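## Plate duty: getting the Odex cell back in shape

June 23, 2022

The small arm at Rarnside is running its plate job again, and we're thrilled!

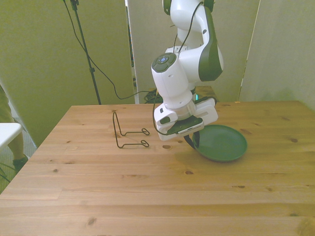

*Fingers at the left rim of the green plate, with the wire stand waiting on the left.*

If you haven't followed the Odex cell, the job is simple to say and fussy to do. Pick up a plate that's lying flat on the table, turn it upright, and set it in the stand. A flat plate gives the fingers very little to grab, so the whole thing lives or dies on how they meet the rim. When we got back to it this spring, the fingers were coming in a hair too high and sliding over the top.

First stop was the gripper. We took the fingers off, cleaned the mounting faces, put everything back and taught the tool center point again from scratch. (Please do this every time the fingers come off, even if they went back on "exactly the same." They didn't.) The old height offset had been sitting in the Situra config since October, left over from a different set of fingers, and once we cleared it the approach looked so much better.

Then the cable. It runs down the outside of the arm, and it needs a bit of slack near the gripper so the wrist can turn. Too tight and it tugs on the housing, too loose and it swings down into the work. We moved the arm by hand through the full turn and back, adjusted the loop, and did it again until we liked it. That took most of an afternoon and was weirdly fun.

After that we ran 100 picks in a row at low speed. It dropped 3, all of them with the plate pushed close to the far edge of the table, so that's where we're looking next. The wire stand is light and likes to creep when a plate bumps it, so check its position before you start a run!

Day-to-day care is pretty painless:

- wipe the finger pads before the first run
- look over the cable loop with the arm at rest
- redo the rim height check every 40 picks
- write down any drop in the Devadiga log, with the plate position

The current settings are saved as profile 908. Load that one and leave the older ones alone for now. Next up is a second plate size, and we can't wait to try it.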